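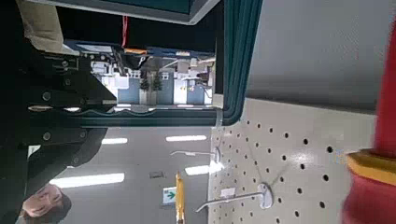
Why do robots have rules?

If you have ever used the big climbing frame in a park, you will have seen a sign next to it. It might say how old you should be to climb, or ask you to take your scarf off first. Robots have rules too. Some are for the robot, but most are for the people who build it, switch it on and stand near it.

This page is about the rules for robots that have arms and work close to people. It does not cover robot vacuum cleaners, drones or driverless cars, which have rules of their own.

Who writes the rules?

The most important rules are called standards. A standard is a long document that says how something should be made or used so that it is safe and works as people expect. There are standards for bicycle helmets, plugs, toys and ladders. There are standards for robots as well.

A standard is written by a group of people who know the subject from different sides. Some of them design robots. Some of them test machines. Some know about the human body and what can hurt it. They meet, write a first version, and ask other people to read it and send in comments. Then they change it and go round again. It can take years. After that, a standard is looked at again every so often, as robots change and the old wording may no longer fit.

A standard and a law are different things. A law is made by a government, and you must obey it. A standard is written by experts, and companies often follow it to show that they are obeying the law.

On top of the standards, every workplace has its own rules. At Kellus, where robots practise picking up and hanging up hand tools, the workplace rules fill 4 pages. Yi-chun Leung wrote the first version and changes it when somebody finds a gap in it.

Rule one: find out what could go wrong

Before a robot is switched on for a new job, somebody has to do a risk assessment. This means going through the job a step at a time and writing down anything that could hurt a person or break something. For each risk you ask two questions. How bad would it be? How likely is it?

Suppose the job is to take a screwdriver off a hook and put it in a bin. The list might look like this:

The robot could drop the screwdriver on somebody's foot.
The arm could bump into a person who is leaning in to look.
A finger could be squeezed between two parts of the arm.
The arm could hit the board and knock the other tools off.
Someone could trip over a cable.

Next to each one you write what you will do about it. The best answer is to take the danger away completely. You could choose a blunt tool instead of a sharp one, or move the cable. If you can't do that, you put something between the person and the danger, such as a fence. Warning signs and training come after that. A sign is useful, but it only works if people read it.

Rule two: keep the speed down

A slow arm gives you time to step back, and it hits less hard if it does touch you. For this reason many robots have two speeds. There is a faster one for when no person is close, and a slow one for when somebody is.

At Kellus the arms may move no faster than 100 millimetres a second while a person is inside the work area. That is the length of a crayon each second. The limit is set in the robot's controls, and only two people have the password to change it.

Rule three: there must be a way to stop it

Robot arms that work near people need an emergency stop. It is usually a big red button on a yellow background, and the colours are chosen so that you can find it quickly even if you have never been in the room before. When you press it, the robot stops moving. The button stays down until a person resets it, and resetting it must not start the robot again by itself. Somebody has to check that all is well and then give a separate command.

Anyone may press the button, including visitors. Declan Madigan looks after training at Kellus, and he asks every new starter to press it on their first morning. He wants them to know how hard they need to push. You don't get told off for pressing it when there was no need. 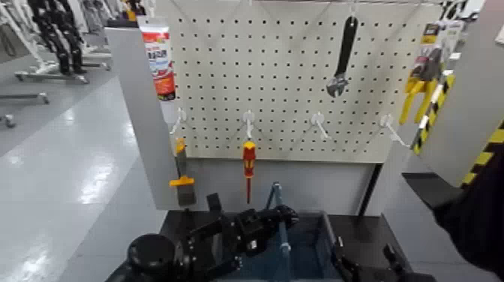 Rule four: mark the edges

Yellow and black stripes mean "take care here". They are used on corners, steps, low beams and the edges of places where machines move. The stripes slope so that they stand out from the straight lines of walls and shelves.

Floor markings do a similar job. In many workplaces a line on the floor shows how far the robot can reach, with extra space added on. At Kellus the extra space is 50 centimetres. You stay outside the line unless you have a job to do inside it.

Rule five: keep the place tidy

This one sounds like something a parent would say, but it is a proper part of robot safety. Each tool has a place and goes back to it. Loose things on a work surface can roll under an arm or jam it. Bags, drinks and coats stay out of the work area. Long hair is tied back — and so are the cords on a hooded top.

Rule six: write it down

When something goes wrong, even something small, it goes in the log. A dropped spanner goes in. So does a hook that came loose. Last year the Kellus log had 106 entries, and most of them were dropped tools. By reading back through them, Yi-chun saw that one kind of handle was slipping more than the others, and the gripper pads were changed.

Words to know

Standard: a document that sets out an agreed way to make or do something.
Risk assessment: a list of what could go wrong and what you will do about it.
Gripper: the part at the end of a robot arm that holds things.
Emergency stop: a control that stops a machine quickly.

Something to try

Choose a job you do at home, such as making toast or feeding a pet. Write your own risk assessment for it, with one line for each thing that could go wrong. Ask a grown-up to read it and see if they can add a line you missed.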